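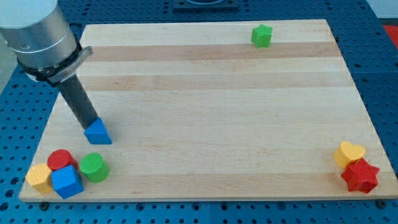 Truvmont Press Office
Product Communications, Tabletop and Learning Materials

TRUVMONT RELEASES OMEO WORK BOARD AND SINBY SHAPE BLOCKS AS A COMBINED CLASSROOM SET

Truvmont has opened orders for a combined set consisting of the Omeo work board and the Sinby series of shape blocks. The two product lines were previously sold under separate catalog numbers. The combined set is intended for early-years classrooms, home learning and occupational therapy rooms where shape sorting and placement tasks are carried out at table height.

The Omeo board is a rectangular work surface made from light-colored wood. It is assembled from strips glued edge to edge, with the grain running parallel to the long side. Strips are not sorted to a single shade before gluing. Pale cream and warmer tan bands therefore appear side by side on a finished board, and their order and width differ from one board to the next. Truvmont does not treat this variation as a defect, and boards cannot be ordered by band pattern.

Both faces are sanded and may be used. No grid, outline or printed scale is applied. Users who need fixed positions can mark the surface with low-tack paper tape, which should be removed at the end of the session.

Sinby blocks are molded in solid-color plastic with a matte surface. The series includes a blue triangular prism and a green star. The prism can be laid on a flat side or stood on one of its triangular ends. The star can be placed flat or stood upright, and the upright position is the more demanding of the two for younger children – the base contact is small and the block tips easily if released early.

The matte finish replaces the gloss finish used on the first Sinby production run. Gloss blocks remain compatible with the new set. Customers who combine old and new stock should expect a slight difference in color under strong overhead light.

Contents and ordering

The classroom pack contains 192 blocks and 2 boards. Blocks are packed by shape in resealable bags, and each bag carries a part number for reordering. Single boards and single bags of blocks can still be ordered separately under the existing numbers.

The home pack contains one board and a reduced selection of blocks. Its retail price is $43. Prices for the classroom pack are given on request and depend on the delivery region.

An initial allocation of 428 classroom packs is available for schools and therapy services. Orders received after the allocation is filled will be scheduled for the second production run, which ships in July.

Activity cards

A printed card set is included with both packs. The cards cover three activity types: placing a block at a named position on the board, matching a block to an outline, and moving a block along a straight line by pushing it from one side. Text on the cards is limited to short instructions for the adult. A seasonal supplement with star and crescent patterns for Ramadan is available as a free download and uses the same card format.

Care and storage

Boards should be wiped with a damp cloth and dried upright. They should not be soaked, placed in a dishwasher or left against a radiator. Light surface scratches can be removed with fine sandpaper, worked along the grain – cross-grain sanding leaves visible marks on the paler strips. Blocks may be washed by hand in warm soapy water.

Store boards flat or on edge in a dry room. Replacement bags, spare cards and care sheets can be ordered through the Truvmont parts desk, which answers requests from 9 a.m. to 4 p.m. on working days. Sample packs for reviewers are issued by the press office on written request.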